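Print | E-mail

The Cabinet and the Minutes
May 2021

I have now lived in Pranham long enough to be asked to join things, and I've been weak enough to say yes. My latest mistake is the local history group, which meets online and has taken on the job of typing up 200 pages of town meeting minutes from the years when the Pearce mill was still running.

I was given the handwriting of a clerk who charged by the loop, as far as I can tell. Every capital P is a small parade. It took me 3 evenings to work out that "the nuisance at Clurance" was a drainage ditch and that the town had been angry at it for most of a decade. They voted on it in November, voted again the next November, and then somebody moved to table the ditch until spring. I felt right at home.

Tamsin Hinds, who runs the group, says I'm not to fix the spelling. I asked about "physickal." She says especially not that one.

My own papers are in worse shape than the town's. The minutes have an index, at least. I have tax returns from 2000 mixed in with takeout menus, and a warranty for a Mostex dehumidifier I gave away two moves ago. So I've been giving some thought to cabinets with doors, the kind that close on a problem.
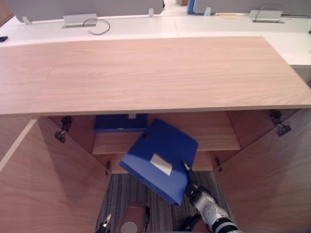

What the clerk left out

The best pages are the ones where he got bored. There's a debate over spending $400 on a bridge that runs on for six pages, and then a single line: "Much was said." I've sat through work calls that deserved that line and got a slide deck instead.

I'm up to page 61. The ditch is back on the agenda.

Print | E-mail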